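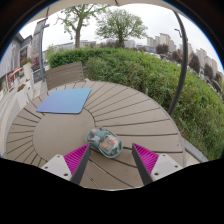 Home Workshop > Props & Stage

Cheap props that survive a comedy night

Every amateur comic eventually decides that what the act needs is a prop. Sometimes the act needs jokes, but a prop can be finished by Thursday, so here are the things I've learned in the shed while building for other people's bad ideas.

Build it bigger than feels decent. A rubber fish looks enormous on the workbench and like a sardine from the back row of the Camacho Room. I now cut everything to be read from 25 feet, and then add a bit.

Use foam board for anything that gets thrown. Plywood is lovely until it meets the front table. Seal the edges with watered-down PVA, let them dry overnight, then paint. Skip the sealing and the edges drink paint like uncles at a wedding.

Matte paint only. Gloss bounces stage light straight into the eyes of the people you were hoping would laugh. If you've already used gloss, go over it with 400 grit and a coat of flat varnish.

Breakaway bits want magnets, small ones, glued in with epoxy and left alone until morning. Check which way round they go before you mix the glue. I once made a giant telephone whose receiver refused to come within an inch of the cradle - it got the biggest laugh of the Pitarero festival, and the comic has never forgiven me.

Keep the weight under 7 pounds if it's being held up for a whole bit. Arms tire faster than audiences, though with some acts it's close.

Label the inside with a name and phone number. Green rooms swallow things. I have lost two crowns and most of a canoe.

For storage, an old pillowcase beats plastic, which sticks to fresh paint in a warm garage. Hang the prop from a rafter if you can - on the floor, somebody will use it as a stool.

Pack a repair kit: gaffer tape in black and one other colour, safety pins, a glue stick, a marker. Mine lives in a biscuit tin and has been to more gigs than most headliners.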